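Pre-purchase inspection, hand-held grippers
Checklist with comments, June 12, 2025
For: equipment budget, second round. Flonau units vs. Rarko quote.

1. Budget line
[x] Line open, 3000 for grippers, same again for spares and mounts
[x] Flonau quote in, 642 per unit
[x] Rarko quote in, 522 per unit, pads NOT included
[ ] Shipping confirmed in writing
Comment: Rarko looks cheaper untill you add pads. Need the pad price before anyone signs. Asked twice.

2. Jaws and pads
[x] Both fingers meet, no twist
[x] Pads seated, ribs not torn
[x] Linkage caps flush, none backing out
[ ] Spare pad set in the box
Comment: ok to buy on this point. Spare pads go on the order as their own line, last time they got folded into "accessories" and cut. 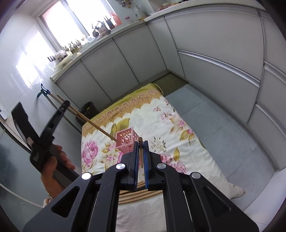
3. Thin-object grip
[x] Thin round stock, upright
[ ] Thin round stock, at an angle
[ ] Flat stock under a ruler's thickness
Comment: Thin stock is what the whole purchase hangs on, so don't let the vendor demo with blocks again. Short wooden stick held straight up between the blue pads is the kind of hold to ask for, rounded end just clear of the tips. Same ask to Rarko, in writing. If they can't send a demo unit by the time we close the quote they drop off the list. Angle test still open, do not tick it from memory.

4. Two-unit work
[x] Second unit on the order (pairs only, no singles)
[x] Clearance between arms, full open
[ ] Cable or strap snag check
Comment: budget in pairs. Stoyanova project was costed on singles back in January and we are still paying for that. Thin sticks into a small basket is a two hander most of the time.
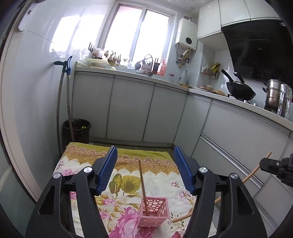

So pairs, plus one spare for every site. If the money doesn't stretch, drop the carry cases first, then the second mount. Not the spare.

5. Site and floor
[x] Walkway clear behind operator
[ ] Soft surface noted on site sheet
[ ] Light level noted, window side
Comment: home kitchens go in the plan as their own site type. Strong daylight, glossy doors. Put it on the Prulto sheet, there is a column for it now.

6. Paperwork
[x] Warranty terms, Flonau
[ ] Warranty terms, Rarko
[ ] Return window, both
[ ] Serial numbers to be enterd on arrival
Comment: hold the PO til 3 and 6 are closed. Items 1 and 4 can go up for approval now.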